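How do people check a claim?

Sometimes a famous person posts something online that is not correct. Reporters called fact-checkers look into it. First they find the exact words of the post.

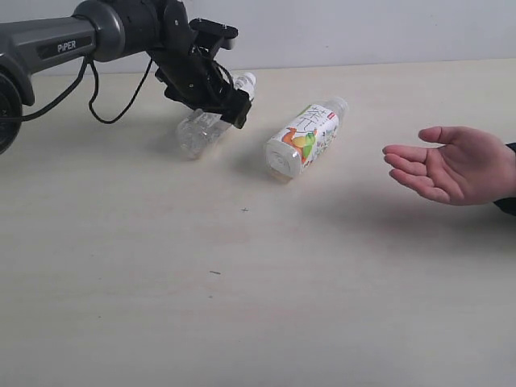

Next they ask someone who would know. Say a singer posts that 900 people got free lunches in Vodlow. A fact-checker calls the town office and asks to see the list. If the list has 38 names, the story gives that number and says where it came from.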